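Hex socket screw

From the Kerance Workshop Encyclopedia. Last edited December 23, 2021.
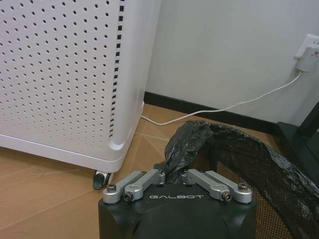

Hex socket screws at the outer pivots of aluminium linkage arms.

A hex socket screw is a screw with a six-sided hole in its head, turned by a bent bar (the hex key) pushed into the hole. Also socket screw, socket head screw, hex socket, Allen screw. The last one began as a trade name and is now used loosely for the lot. In parts of Europe the key is called an inbus key, often misheard and written as imbus.

Found on bicycles, flat-pack furniture, machine tools, camera mounts, taps, door handles, music stands, motorbike engines. Sold loose, in bags, or in boxed sets.

Contents
1 Background
2 Head types
3 Sizes and keys
4 Materials and finishes
5 Tightening
6 Damage and removal
7 Household use
8 The Beaudoin collection
9 See also

Background

Before the socket screw, most machine screws had either a slot across the top or a square head standing proud of the work. Both had problems. A slot lets the driver slide out sideways. A square head sticks out, and on a turning shaft it could catch a sleeve or a belt. Factory injuries from this were well known by the end of the nineteenth century, and were one of the main arguments for a headless screw with the drive sunk inside it.

Making the hole was the hard bit. Drilling gives a round hole and nothing else. Early makers tried broaching, pressing and various kinds of punching, with a lot of split heads. Cold forming -- a shaped punch driven into the blank before the thread is rolled -- made the sockets cheap and regular, and the design spread from there. Wartime production in the first half of the twentieth century did the rest. By the time home workshops were common the hex socket was an everyday fitting.

A square socket was tried early on and is still used in some countries, Canada above all. Star-shaped sockets came much later, and have replaced the hexagon in a good deal of car work.

Head types

Cap head. The usual one. A tall round head, straight sides, often with fine ridges (knurling) round the outside so it can be spun in with the fingers. The deep socket gives the key plenty to hold. Often sits in a counterbore so the top is level with the surface.

Low head. Same thing, thinner. Shallower socket, so weaker in the drive. For tight spaces only.

Button head. Low and domed. Looks neat, catches on nothing. Takes a smaller key than a cap head of the same thread and rounds out more easily. Chosen mostly for looks, covers and guards.

Countersunk. Flat top, cone underneath, sits flush. The cone has to match the hole. Metric screws normally have a 90 degree cone and inch ones 82, and mixing the two leaves the head touching on a thin ring only.

Shoulder screw. Has a plain ground length between head and thread, which acts as a pin. Used where a part must swing or slide on the screw. The thread is smaller than the shoulder, and pulls up against it, so the moving part is left free.

Grub screw, or set screw. No head at all. Thread runs the full length and the socket is in the end. Holds a knob or pulley on a shaft. Points vary: flat, cone, cup, dog. Cup point bites in and leaves a ring mark on the shaft, which can make the pulley hard to get off later.

Sizes and keys

Key size is measured across the flats, meaning from one flat side of the hexagon to the one opposite. It isn't the same number as the thread, which causes endless muddle. For standard metric cap heads:

M3 -- 2.5 mm key
M4 -- 3 mm key
M5 -- 4 mm key
M6 -- 5 mm key
M8 -- 6 mm key
M10 -- 8 mm key

Button heads and countersunk heads go one step down in most sizes. M6 button takes a 4 mm key, for instance. Grub screws smaller again, M6 grub is 3 mm.

Inch keys are still about, on older British and American goods. Some come very close to metric ones. A 5/32 inch key is 3.97 mm and will go into a 4 mm socket and feel all right. A 5/16 inch key is near enough 8 mm to be swapped with little harm. Others are not so kind: a 3/16 inch key in a 5 mm socket is 4.76 mm, loose enough to slip and take the corners off. Keep the sets apart. Different coloured sleeves help.

The length of a screw is measured from under the head for cap and button types. Countersunk ones are measured overall, head included. Grub screws overall too. So an M6 x 30 cap head is longer end to end than an M6 x 30 countersunk, and people ordering by post get caught by this.

Kinds of key:

Plain L key. Short arm for force, long arm for reach. Or the other way round when space allows and more force is wanted.

Ball-end key. The long arm ends in a rounded hexagon so it can go in at a slant, up to 30 degrees on most makes. Handy behind pipes. The neck of the ball is thin, and will snap if used for final tightening. Finish with the short arm.

T-handle. Quick for repeated work, common in cycle shops.

Folding set. Like a penknife. Good for a pocket, poor for anything down a hole as the body gets in the way.

Bit. Short hexagon on a drive shank, for a ratchet or power driver.

Materials and finishes

Most cap heads are alloy steel, hardened and tempered, dark from a thin oxide coat with oil on it. The coat gives only slight protection. Left outdoors an oiled black screw will go brown in a few weeks, less by the sea.

Strength is marked on the head in metric sizes. 8.8, 10.9 and 12.9 are the common classes. The first number is the breaking strength in hundreds of newtons per square millimetre, and the second gives the yield as a share of that. So 12.9 means a nominal 1200, with yield at nine tenths of it. Button and countersunk heads are often sold in 10.9, and can't carry the full load of a cap head anyway becuase of their shape.

Stainless comes as A2 or A4, with a strength figure after it, usually 70. A4 stands up better to salt. Stainless is softer than hardened steel, the sockets round sooner, and the threads can seize against a stainless nut when run up fast and dry (galling). A dab of anti-seize paste. Slow hand tightening too.

Zinc plating is cheap and bright. On very hard screws, electroplating carries a risk of hydrogen embrittlement, where the metal cracks under load some hours or days after fitting. Makers bake the screws after plating to drive the hydrogen out. Home plating of 12.9 screws is a bad idea.

Brass, titanium and nylon also made. Titanium mainly for cyclists. Nylon for electrical work.

Steel screws in aluminium parts can corrode together where damp gets in, the aluminium turning to white powder in the threads. Grease before fitting. Strip and regrease now and then on anything that lives outside.

Tightening

The short arm of an L key is sized so that an average hand can't easily overload the matching screw. Only in steel, though. In aluminium or plastic the threads in the part will go first. Putting a length of tube over the key defeats the whole arrangement.

Where the maker gives a torque figure, use it. Figures normally assume clean dry threads unless stated, and oil lets the screw stretch further for the same reading. Bicycle stems and seat clamps are the usual household case, 5 Nm being a common marking on light parts.

Check the key is right to the bottom of the socket. Paint and grit in the hole are the commonest cause of damage. A scriber or an old darning needle clears them out.

On a ring or rectangle of screws, go round by opposites, a bit at a time. Thread lock on anything that shakes.

Damage and removal

Rounding out is when the corners of the socket are worn away and the key turns without moving the screw. Caused by worn keys, wrong size, shallow sockets. A worn key can be ground back square at the end, which gives fresh corners, until it is too short.

Methods for getting a rounded screw out, mildest first:

Clean the socket, try a new key.
Tap the head with a punch to jar the threads.
Try the nearest inch key up, or a star bit knocked in with a hammer.
Penetrating oil and heat, but not both together as the oil will catch fire.
Saw a slot if the head stands proud.
Drill the head off. On a cap head the socket centres the drill nicely. With the head gone the clamping load is off, and the stub often comes out with pliers.
Screw extractor, last. They are brittle, and if one snaps in the hole it is harder than any ordinary drill.

Household use

Flat-pack furniture made the hex key familiar to people who own no other tools. The keys in the packet are soft, often bent from wire, and meant for one assembly. A proper key makes the job shorter and saves the sockets. Retightening after the first few months is sensible, beds most of all, as chipboard settles under load.

Door handles and tap levers tend to hide a grub screw on the underside, sometimes behind a small plastic plug. 2.5 mm or 3 mm, usually.

The Beaudoin collection

A display of hex keys and socket screws at the Clitier tool museum, got together by the Beaudoin screw works before it closed. It has 176 keys, in inch and metric sizes, a number of them bent cold from bar on the works' own jig. Also a run of Dedell trade catalogues, of which 9 are complete with price lists. The oldest still shows square-head set screws on the facing page, at a lower price. Labels are in French only. The display is open from April untill the end of the autumn, and by request outside that.

See also

Machine screw
Counterbore
Torque wrench
Thread (metric)
Galling
Square drive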